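Ticket: Nenbridge wrist camera, narrow fingers vs. wide fingers on paper bags
Opened by Morena Caputo, January 30, 2018
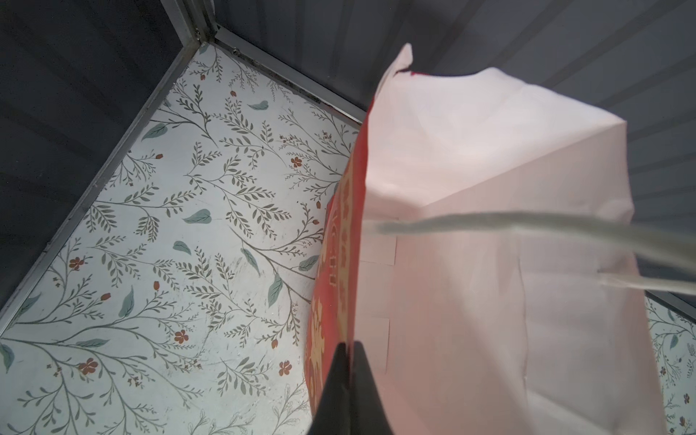
Wrist camera view, narrow fingers on the edge of the red bag.

Hi all, and thank you so much for the quick reply on the last one! I swapped the Hartley wide fingers for the narrow Zutine pair and ran 20 tries with each. The narrow ones are much kinder to paper (I'm delighted), but the controller still reports "no object" on 2 of the narrow runs. Force limit is at 10 percent. Should I raise it, or would you redo the zero first?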